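会報　地域史部会だより

旧水路沿い小道の名称調査について（中間報告）

地域史部会では、昨年度より旧水路跡に沿う小道の呼称に関する調査を進めている。本号では、聞き取りおよび文書調査の途中経過を会員各位に報告し、あわせて情報提供をお願いする次第である。

当該の小道は、現在の行政図面上では番号のみで管理されており、固有の名称を有しない。しかしながら、沿線に長く居住する方々の間では複数の呼び名が用いられており、世代および居住地区によって異なることが以前から指摘されていた。部会が本件を取り上げた直接の契機は、3月の例会において、戦前の耕地整理に関する綴りの中から「下道」と墨書された略図が紹介されたことにある。同図には水路と小道とが並行して描かれているが、縮尺および方位の記載を欠き、現在の道筋との照合には慎重を要する。

文書調査の対象としたのは、耕地整理組合の議事録、旧村役場の土木関係簿冊、ならびに個人所蔵の日記類である。確認を終えた頁数は合わせて2,070頁に達した。このうち小道に関する記述は決して多くないが、呼称の変遷をうかがわせるものとして次の点が注目される。

第一に、議事録では一貫して「水路端通路」という表現が用いられている。これは固有名というよりも、工事区分上の名称と見るべきであろう。水路の泥上げに際して人足が通行する幅を確保するよう求めた箇所があり、当初は維持管理のための通路であったことが分かる。

第二に、日記類には「下道」のほか「裏道」「学校道」の語が見える。「学校道」は、旧分教場へ通う児童がこの道を利用したことに由来すると考えられ、分教場の移転後には記録から姿を消す。ただし、今回の聞き取りでは、移転後に生まれた方からも同じ呼称が聞かれた。家庭内で親から子へと受け継がれたものと推測される。

第三に、土木関係簿冊には水路の暗渠化に伴う補償の記録があり、そこに「旧下道敷」という地目に準じた表記が4か所認められた。公文書に「下道」の語が現れる例は、今のところこの簿冊に限られる。筆跡から見て同一の担当者によるものと思われ、役場全体で通用した呼称であったか否かは判断を保留したい。

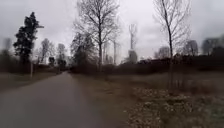
キャラドッグ・トレヴァー氏からは、部会の見解に対して次のような異論が寄せられている。「下道」を低い土地の道と解するのは早計であり、上手の街道に対する従属的な道という意味で用いられた可能性を先に検討すべきではないか、というものである。同氏は、近隣の集落においても標高と関係なく「上道」「下道」の呼び分けが行われている点を根拠に挙げ、略図の墨書のみをもって地形由来とする説明は改めてほしいと述べている。

部会としては、この指摘を重く受け止めている。前号において「低地を通ることから下道と呼ばれた」と記したのは、聞き取り協力者の説明をそのまま採録したものであり、文書による裏付けを得たものではなかった。この点については、本号をもって「由来については諸説あり、調査中」と訂正する。前号を資料として引用される場合には、ご留意いただきたい。

聞き取り調査の経過についても概略を記す。これまでに7名の方から話をうかがった。質問の順序を統一し、最初に呼称を自由に挙げていただいたのち、文書に現れる語を提示して使用経験の有無を確認する方式を採った。先に候補を示すと回答が引きずられるとの懸念が、準備段階で出されたためである。もっとも、親族が同席された回では互いの発言が影響し合った様子も認められ、記録にはその旨を付記した。

聞き取りの中では、呼称以外にも貴重な証言が得られた。農繁期に荷車のすれ違いをめぐって取り決めがあったこと、大雨の翌朝には各戸から一人ずつ出て水路の詰まりを見回ったこと、祭礼の日に限り小道を一方通行としたことなどである。これらは今回の主題から外れるが、いずれも文書には見えない事柄であり、別途整理のうえ部会資料として保存する。

なお、聞き取りの文字起こしに当たっては、方言の表記について部会内で意見が分かれた。音をそのまま仮名で写す案と、標準的な表記に直したうえで注を付す案とがあり、当面は前者を保存用、後者を閲覧用とする。作業量は増すものの、一度失われた音の情報は復元できないとの意見が大勢を占めた。人名および屋号については、閲覧用では本人または家族の了承を得たもののみを記載する。

今後は、旧分教場の沿革誌と小道の利用状況との照合、ならびに隣接する集落における「上道」「下道」の用例収集を優先して行う。後者はトレヴァー氏の提起した論点に直接関わるものであり、同氏にも用例カードの様式について助言を求めている。最終報告は約200頁の冊子とする見込みで、略図の複製および聞き取りの抄録を収める。

会員各位におかれては、次の資料をお持ちの場合、部会までご一報くださるようお願い申し上げる。

・旧分教場への通学に関する作文、文集、写真
・水路の暗渠化以前に作成された地図または見取図
・小道の呼び名が記された書簡、はがき、覚書
・近隣集落の「上道」「下道」に関する記録

資料は原則として会館にて複写し、原本は当日中に返却する。大型の図面など持参が難しいものについては、部会員が訪問して撮影することも可能である。受付は毎週金曜日の午後1時から4時までとし、それ以外の時間を希望される場合は、事前に事務局へ連絡されたい。

また、前号に折り込んだ調査票の回収も継続している。呼び名をご存じない場合も、居住地区とその旨のみ記入のうえご返送いただきたい。どの範囲まで呼称が伝わっていたかを知るうえで、参考となるものである。

（地域史部会）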